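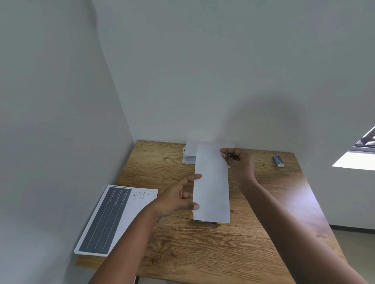
Fig. 7. Handling a folded sheet: left hand steadying the edge, right hand pinching the top corner.

Section 7: Showing the paper-folding task by hand

Now for the fun part! With the Cenosier head camera set up, you can teach the arm a new job simply by doing it yourself. Paper is a lovely first task, as it bends, slides and curls in ways that give the arm plenty to learn from.

Before you start

Use a table you can reach right across, ideally against a wall. A few everyday bits such as an eraser or a stack of printed sheets can stay out – the arm will meet clutter in real life too. Roll your sleeves above the elbow.

Recording a showing

1. Put on the head camera and tighten the strap until it stays still when you nod.
2. Look down at the table and check on the tablet that both hands are in view.
3. Press Start and hold your hands open for the tone.
4. Steady the sheet with the fingertips of your left hand.
5. Pinch the upper right corner with your right hand, thumb on top and fingers curled beneath.
6. Lift or turn the sheet at an easy, natural pace, then lay it on the stack at the back.
7. Take both hands away from the table and press Stop.

Repeat until you have 50 good showings. Change the angle of the sheet a little each time – small differences really help!

Note: If you fumble a corner, carry on and put it right. Recoveries are some of the most useful things you can record.

Note: Strong daylight can leave a shiny patch on a varnished table. If the tablet shows code 691, draw the blind or turn the table and record that showing again.

Caution: Keep the arm switched off at the wall while you record. It must not be able to move while your hands are on the table.

Caution: Paper edges cut. Stop the recording before you deal with a cut finger.

Saving your work

Name the set, tap Send and leave the tablet on charge. Sets are kept on the tablet for 72 hours after sending. To have one checked by hand, mark it for Halyna Zhuravel at the Pladthorpe workshop.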